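FOR IMMEDIATE RELEASE

Loltden Opens Countertop Line With a Mug Tree and Tray for Small Kitchens

DORCOMBE, February - Loltden, a maker of household storage goods, today announced the Holloway line, a set of countertop pieces for kitchens with limited cupboard space. The first two products are the Holloway Mug Tree and the Holloway Tray. Both go on sale this month through the company's own shop in Dorcombe and through Maseck home stores.

The line was developed over 19 months, starting with a survey of people who rent small apartments. Loltden received 3636 completed replies. The survey asked what people kept on the counter, what they wished they could move off it, and which things they reached for before leaving the house in the morning. Mugs came first on the last list. They were also the item people most often said they stored in an awkward place, such as a high shelf or the back of a cabinet behind plates.

"We had planned to start with a dish rack," said Leilani Kasprzak, head of product at Loltden. "The replies kept coming back to mugs. People own more of them than they have room for, and they stack badly. The handles get in the way of each other and the top one ends up on the floor."

The Mug Tree is a wooden stand with a square base and rounded pegs. The corners of the base are rounded too, a change made after the first samples. Those had sharp corners that caught on sleeves and dishcloths. The wood is pale and left without paint, so the grain shows and no two bases look quite alike. Loltden accepts small knots and darker streaks in the base and doesn't treat them as faults. Pieces with cracks or rough spots are rejected.

Each tree holds 6 mugs of ordinary size. The pegs angle upward so that a mug hung by its handle stays put when the stand is moved or bumped. The ends are blunt and sanded smooth. Handles of most common shapes will fit, though very small espresso cup handles may not, and the company says so on the box.
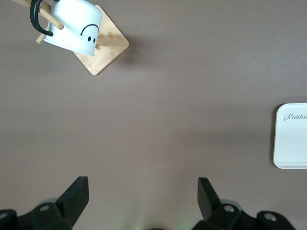
Getting the base right took longer than the pegs did. A mug tree is rarely loaded evenly. Someone takes two mugs from one side, washes one, leaves the other in the sink, and the stand is left with all its weight on the opposite side. Early versions with a narrower base tipped when this happened. The design team made the base wider and thicker until the tree stood with a heavy mug on any single peg and nothing on the rest.

"A round base looked nicer in the drawings, I'll admit that," said Rafferty Bellamy, who designed the stand. "Square gave us more room out toward the corners. You can also push it up against a wall or into the corner of the counter and it sits flush. In a small kitchen that matters more than how it looked on paper."

The Holloway Tray is a white rectangle with a low rim and dark gray script lettering. It is sold separately and was planned as a companion to the tree. It can hold a sugar jar and spoons, a few tea boxes, or whatever else usually collects next to the kettle. The tray has no compartments. Test households were given versions with dividers and versions without, and most of those who tried both asked to keep the open one. Their reasons were mostly practical. Dividers made the tray harder to wipe out, and they never matched the size of the boxes people had.

Loltden tested both products in 99 homes before settling on the final designs. Households kept the pieces for several weeks and sent in notes. Some used the tree for things the company hadn't planned on, including measuring cups, oven mitts and, in one home, a collection of hair ties. Loltden makes no claims about those uses but says it has no objection to them.

The notes led to a number of small changes. The underside of the base now has thin felt pads so that it doesn't scratch a table. The upper pegs were moved slightly farther from the lower ones after several people wrote that tall mugs knocked against each other. The rim of the tray was lowered so that it can be slid under a wall cabinet with the jars still on it.

Demetrius Park runs the Dorcombe shop and has had sample pieces on display there since the tests ended. "People pick the tree up and turn it over, and then they ask if it comes in black," he said. "It doesn't, for now. The other question is whether it needs to be screwed down. It doesn't need that either. You take it out of the box, push the pegs in and put it on the counter."

The tree is packed flat, with the pegs separate from the post. Assembly takes no tools and no glue. The pegs can be pulled out again for storage or for moving house, and replacement pegs can be ordered one at a time. Loltden decided to sell single pegs after test households reported losing them during moves - two of the homes in the trial changed address partway through.

Care is simple. The tree should be wiped with a damp cloth and dried afterward. It shouldn't be soaked or put in the dishwasher, and mugs are best dried before they are hung. A light coat of food-safe mineral oil once or twice a year will keep the wood from drying out. The tray can be washed by hand with ordinary dish soap.

Mugs aren't included with either product. Loltden looked at selling the tree with a matching set and dropped the idea early on. The survey replies made it clear that the buyers it had in mind already had all the mugs they wanted.

Maseck will carry the line in its kitchen departments, where the tree and tray will be shown together on a counter-height table with room for customers to hang and remove mugs themselves. Ezekiel Dunleavy, who buys kitchen goods for Maseck, said the display was a condition of the order. "A mug tree in a box tells you very little," he said. "You want to know if your mug goes on easily and if it comes off easily when you're half awake. We asked for one on the table with mugs on it, and customers are welcome to bring their own."

Further pieces in the Holloway line are in development. They include a paper towel stand built on the same base and a narrow shelf that fits behind a sink. Loltden expects to show samples of both at its Dorcombe shop later in the year. No date has been set for their release.

Shoppers who took part in the original survey will receive a discount code by email, good for either product. The code can be used at the Dorcombe shop or by phone order, and it doesn't expire until the current stock is sold.

Stores that wish to carry the line may request samples and a wholesale price list from the company. Samples are sent assembled unless flat packing is requested.

About Loltden

Loltden designs and sells storage goods for kitchens, hallways and bathrooms. The company is based in Dorcombe, where it has a design office, a small workshop for samples and repairs, and a shop that is open to the public. Its other products include wall hooks, shoe racks and drawer inserts.

Press contact

Darnell Gallagher
Press Office, Loltden
Dorcombe

Product samples and printed care sheets are available to members of the press on request. Interviews with the design team can be arranged through the press office and are usually held in the morning, before the shop opens.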